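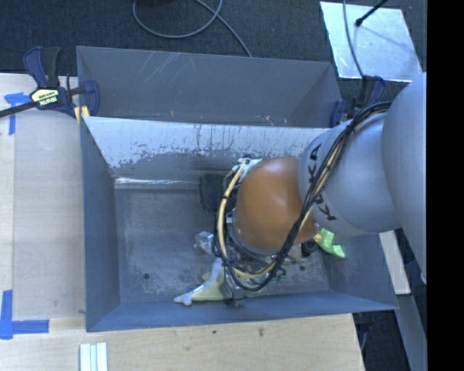 Motion Planning > Bin Picking

Planner treats sloped bin walls as free space, arm stops on contact

Posted by Hakim Ngau, September 9, 2020

We have a KUKA arm picking mixed items out of a metal bin with sloped walls. The bin is clamped to plywood with two blue clamps. Perception is a depth camera feeding a point cloud into our grasp scorer, and the scorer hands a target pose to a sampling planner. The planner checks the arm against the octree built from the cloud plus a mesh of the bin.

Picks near the middle are fine. When the target is close to a sloped wall, the planner returns a path that goes through the wall with the wrist, and the arm faults on contact force. I see it mostly with small items at the base of the slope. The log says the path is valid every time:

plan ok, 2110 states checked, 0 in collision

Octree resolution is 10 mm. I tried padding the arm links by 40 mm, and then it refuses nearly every pick, including the easy ones. The bin mesh shows up in the right place in the viewer. The cable bundle around the wrist is not in the arm model at all, but the contact I'm seeing is the housing and not the cables.

Is this a resolution problem, or is the bin mesh being ignored somewhere?

Asnakech Kumsa

The mesh is probably being ignored, and I would check the allowed collision matrix before touching anything else. A lot of bin picking code turns off collision between the gripper and the bin for the final approach, so the fingers can get down to the floor. If somebody wrote that rule with a group name instead of the finger links, it covers the wrist too. We had this at Colurstead in August and lost most of a week on it.

Print the matrix right before the plan call, not at startup. The approach stage often edits it and never puts it back, so the first pick of the day is correct and the rest are not. Look for the pair made of the last wrist link and the bin. If it says allowed, you have your answer. Change the rule so it names only the finger links, and restore the old matrix after the retreat move, also when the pick fails.

Two other things while you are in there:

Go back to small padding on the arm. 40 mm is too much inside a bin. Pad the wrist links on their own and leave the rest.

Add the cables. One capsule fixed to the wrist link is crude but enough to keep the planner from choosing poses that press the bundle into a wall. You'll lose a few grasps in the corners.

If the matrix turns out clean, post the edge check step size for your path. With a long step the planner can test a state on each side of a thin wall and miss the wall itself. I would also close the mesh and give the walls some thickness, as a single-sided sheet is easy to pass through between two states.

I-seul Pyo

Had same issue, just raised the octree resolution and it went away. Planning is slower now.

Kamarul Wattimena

Resolution won't help if the pair is disabled, so do what Asnakech wrote first. I would add one thing on the scoring side. Your scorer looks only at the fingers, from what you describe, so it keeps proposing grasps the wrist can't reach. Run a quick check of the whole wrist against the bin mesh before you send a pose to the planner. We score 200 candidates per cloud and drop the bad ones there. It is cheap - the bin doesn't move, so you can compute a distance field for it once and look values up.

For items against the slope, let the scorer tilt the approach away from the wall. Straight down is the worst choice in that spot.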